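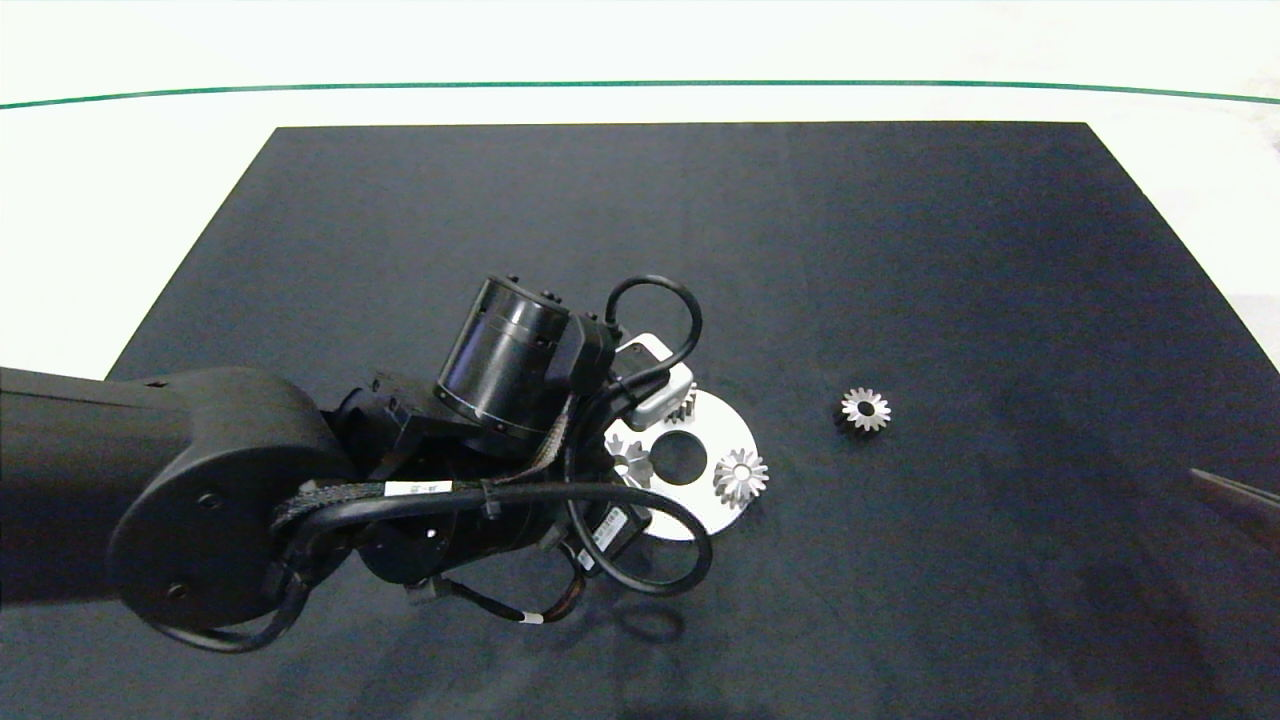

Minutes taken by Priya Escobedo, 18/05/2026

Search this site Search Enter keywords

Dronthorpe Community Garden, general meeting

Marcus Benavides in the chair, the good chair having been claimed early.

1. Minutes of the December meeting were accepted, apart from the word "shouting", which is now "discussion".

2. Water. The bill came to $700. Marcus asked whether anyone had left the Alcantara Street tap running. The silence was long and neighbourly. Moved that a timer be fitted. Carried.

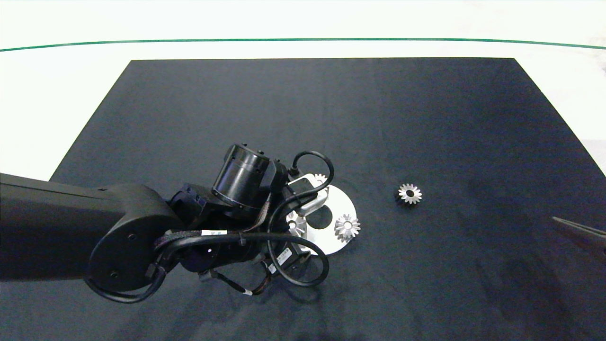 Loose gear on the mat, with more on the round white plate.

3. Zucchini. There are 17 plots and, by last summer, a zucchini for every colour of grievance. Moved that no member leave produce on another member's doorstep without consent. Carried, 2 against.

4. Compost. The Prerkard bin still smells. Deferred, as is traditional.

Meeting closed when the biscuits ran out.

Comments
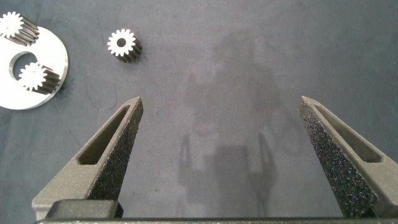 Flunotus: I voted against item 3 and I'd do it again. Free vegetables are not a crime.

Marcus Benavides: You left them in my letterbox.

Flunotus: It was the only thing open.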